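# Chapter 3: Laying Out the Job

Most small appliance work in this course is done at the bench. In the field it's often done on a floor. Customers may not have a table free, or the table may be too high, too small, or too nice to put a screwdriver on. A technician who can only work at a bench will turn down a lot of paying jobs.

This chapter covers what happens before and between the steps of a repair: choosing a spot, setting down the large parts, and keeping track of the small ones. Chapter 2 covered the tools themselves. You'll need the parts log from that chapter again, so have a blank copy ready.

By the end of the chapter you should be able to:

- choose a working area in an ordinary room
- set down a curved housing so that it stays put
- keep loose pieces in groups that make sense to another person
- hand over a job partway through

## 3.1 Reading the floor

Before you open your tool bag, look at the floor. Carpet hides small screws. Unsealed wood marks easily. Tile has grout lines that catch washers. Polished stone is flat and easy to sweep, but it's hard, it can chip a dropped part, and parts slide on it.

Pattern matters too. A plain floor in one color shows almost anything you drop on it. Red marble with white veins does not. A white washer or a short piece of pale wire can lie on a vein and be missed by someone looking straight at it. Large white parts are no trouble, and the toolbox can sit on the stone next to them, near the wall where people won't trip on it. 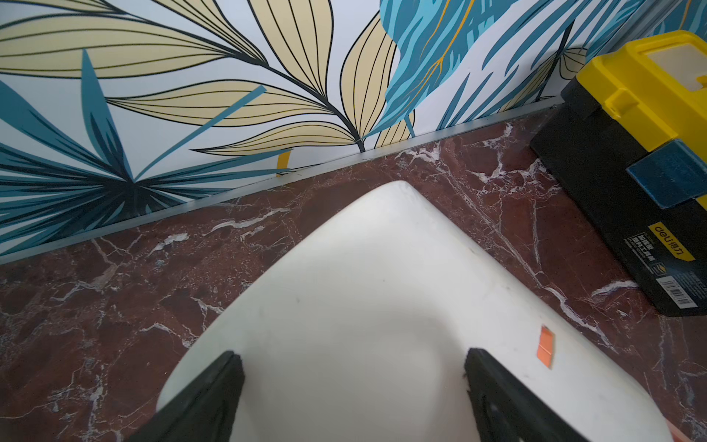
Leave yourself space on at least two sides. Students usually start with too little room and end up stepping over their own work. In the training records kept at the Khattak shop in Zokport, 389 floor jobs were logged over one school year, and about 40 of them had a note about a part that was kicked, stepped on, or lost under furniture. In most of those notes the technician had set up in a doorway or between two chairs.

Check the edges of the area as well. If there's a metal trim strip where the floor meets the wall, keep screws and springs away from it. Small parts roll until something stops them, and the gap under a strip is a poor place to go looking with a flashlight.

## 3.2 Large parts: housings, shells, and covers

A plastic housing is light for its size. It's also usually the part the customer sees every day, so a new scratch on it will be noticed even when the repair is perfect. Look it over when you receive it and write down the marks that are already there. "Fine scratches, center, and small dark specks" is a good entry. "Used condition" is not, and the instructor will hand it back.

Curved housings need some thought. A flat panel stays where you put it. A half-round shell will rock on its outer face, and on a smooth floor it may turn when you brush past it. You have two ways to set one down:

1. Open side down, with the rims touching the floor. This is the steadier position if the rims are even. Put a cloth under it on stone or tile.
2. On its side, with the outer face toward you. You can inspect the surface this way, but keep it off to one side of the area where your knees won't reach it.

Do not store small parts inside a shell that's lying on its side. It looks like a handy tray until someone picks it up.

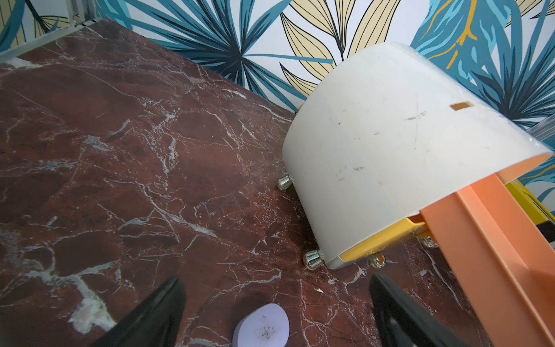

Stickers should be left alone at this stage. A small orange label may be a price mark, an inspection mark, or something a child put there, and you can't always tell which. Note the color and the position in the log. If the label has to come off for cleaning, ask the owner first.

Usman Marwat, who taught the evening section for many years, had his students draw each housing in the log with a simple outline and put an X at every mark. The drawings were not good. They settled a number of arguments anyway, and the outline sheet at the back of this book is based on his.

## 3.3 Loose pieces

Loose pieces are anything you can cover with one hand. They should be placed in a group close to the part you are working on, with nothing on top of them. Where several pieces look alike, don't assume they are the same. Turn each one over and check for lines, specks, or wear on the face. Four rounded pieces of the same pale lavender may be told apart by a single thin blue line on one of them.

An open-topped bin is useful on the floor, and a bright color such as yellow is easy to find again. Look inside before you use it. A bin with a round opening in its wall will hold a cloth but may not hold a screw.

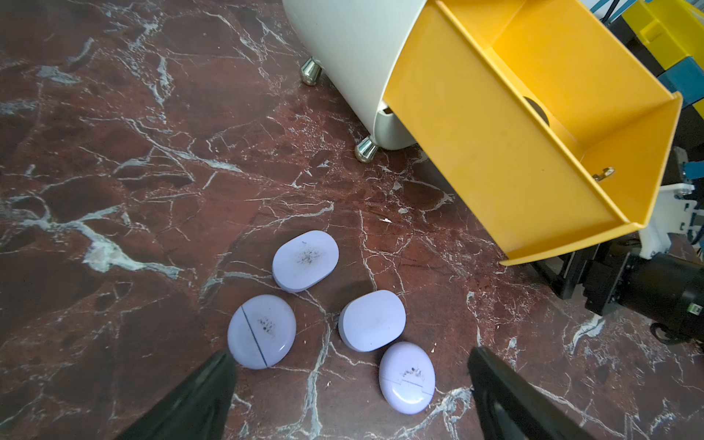
## 3.4 Stopping partway

Few floor jobs finish in one sitting. If you stop, the next person should be able to start from the log and the layout without calling you. Write the time, the last step completed, and the number of loose groups. Put the toolbox lid down.

### Before you continue

Copy the layout sheet from the Skovgate workbook or draw your own. Choose a spot on the floor at home or in the shop, and mark where you would put the housing, the loose pieces, the bin, and the toolbox. Bring the sheet to the next session, where it will be used with the Halitico practice kit in Section 3.5.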